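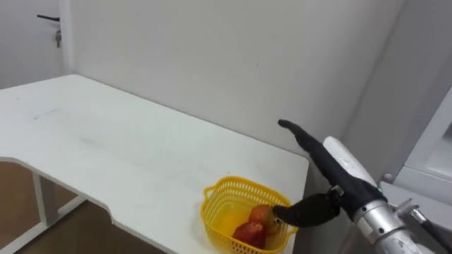
Fruit basket, desk end. Two red fruits in the yellow basket.

Vister Fridge and Basket set, data card

Small set on one household chore: fruit, a basket, a desk and a fridge. Put together by the Aleo kitchen group. Last edited Aug 17, 2025. Still rough in places, see Known problems.

What's in it

566 clips, 86 of them held back for testing. Each clip is one go at the chore or one piece of it. Head view plus fixed views of the same room. No sound.

The chore
Basket on the desk, fruit in the basket, fridge close by. Pieces are labeled separately:
open_upper
reach_in
basket_pick
basket_place
close_upper
A clip can have just one of these. Don't assume they come in that order, plenty don't.

The things

Basket: yellow plastic, mesh walls, solid rim. Light comes through the holes, so color masks leak. Fruit labels are "fruit_a" and "fruit_b", we gave up on naming kinds after the first labeling pass. a and b can swap between clips!! Only stable inside one clip.

Desk: white, wavy front edge, white metal leg. The edge matters if you fit a straight line to find the tabletop. You'll get junk near the middle. Use the polygon in desk_outline.
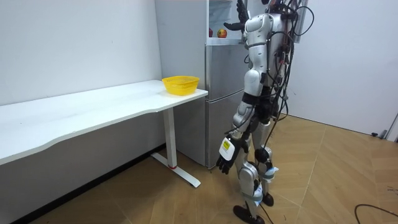 Fridge: upper compartment is the only one labeled. Door state is open, closed or moving. "Moving" starts at the first frame the door edge shifts, ends when it has been still for 8 frames. Steel front, so reflections get picked up as objects by most off the shelf detectors. We left those boxes out by hand.

Floor: wood, herringbone. Not labeled.

Layout changes

Basket gets nudged between clips, sometimes right up to the desk corner. Positions are per clip in layout.csv. Older May files used a different origin, coverted now, but if you have a copy from back then throw it out.

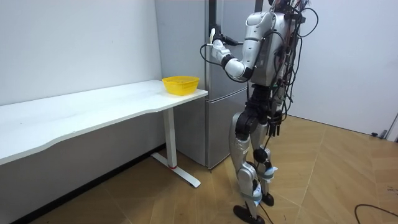
Handle on the upper door is small and white and gets covered a lot. When it's hidden the box is a guess from the last clear frame, flagged handle_guess = 1. Drop those if you need tight boxes.

Labels

Done in Zivix, 2 passes, second pass by a different person. Where the passes disagreed on door state we kept the later one. Not great, but consistant.

Known problems

- close_upper is thin, fewer clips than the rest
- some basket_place clips end before the basket is let go
- one room only, one fridge, one basket. Don't expect it to carry over to your kitchen
- fruit boxes overlap when the fruits touch

Files
clips/
labels/
layout.csv
desk_outline.json
split.txt

Loader is the same one as for the Ngau set, point it at this folder and set task to fridge_basket. Split is fixed, please don't reshuffle if you're reporting numbers.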